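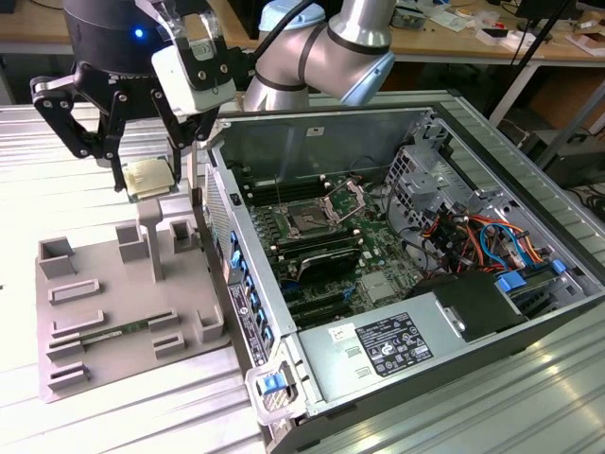
Collecting Demonstrations for Processor and Memory Installation in a Desktop Computer

Project report, Department of Mechatronics, Lurnberg Technical College
Submitted in August by the Trondari project group

1. Purpose

The Trondari project examines whether a robot arm can learn to refit parts in used desktop computers from recorded human demonstrations. This report covers the first stage, in which the group prepared the work cell and gathered the examples. Training of the policy is the subject of a separate report.

2. Work cell

The arm is mounted at an aluminum extrusion table and carries a three-finger gripper with a sensor module on its side. The computer lies on its side with the panel removed, next to a gray 3D-printed fixture tray. The tray has a central post for presenting the processor, square holders along its upper edge, and slot brackets for memory modules. The group designed the tray after early trials in which parts were placed directly on the table and the fingers struck the ridges before closing.

Recording was handled by Pamach, the logging program written by last year's group. It stores joint positions, finger positions and video under a single clock.

3. Procedure

Each demonstration began with the arm in its home position. The operator guided the gripper to the post, closed two fingers on the edges of the processor, raised it clear of the tray and carried it to the open socket. The retention bracket was opened by hand beforehand and was not part of the task. Memory modules were recorded as a separate task with its own starting position.

Operators were asked to work at an even pace and to leave errors in the recording. A dropped or rotated part was labeled as such and kept – the Võ method, on which our training plan is based, makes use of failed attempts as well as successful ones.

4. Data collected

The group recorded 413 demonstrations with 8 operators. Of these, 9 were discarded when the video and joint records were found to be out of step. Processor placements make up the larger share, as memory insertion was added only in the second half of the term.

5. Difficulties

The metal heat spreader on the processor reflected the overhead lights and made its edges hard to locate in the video. Moving the lamp improved the matter but did not settle it. Grip height also varied between operators. Those who held the chip low tended to touch the tray on lifting, and the written instructions were revised to state a height.

The socket contacts are easily bent. Practice was therefore carried out on a scrap board, and the socket was inspected at the start of every session.

6. Remaining work

Further memory demonstrations are planned, with the computer shifted and turned between recordings. The labels for partial insertions require a second review before the data set is passed to the training group.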